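I gave up on the meal plan in May. It had 12 dinners on it and we were eating four of them. Now I buy what looks good at Garside, cook a big pot of something early in the week, and we work through it. Last month the groceries came to 60 dollars less than usual — I checked the receipts twice. The lentil soup is still the favorite. Leftovers go in the freezer, and the kitchen gets cleaned up before bed, even when it's late. 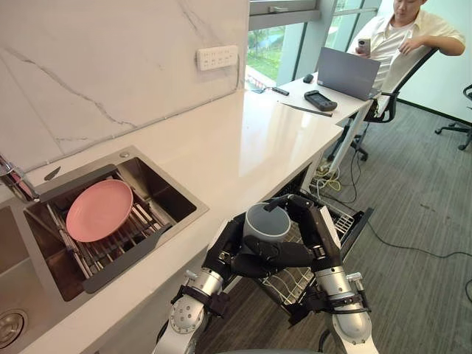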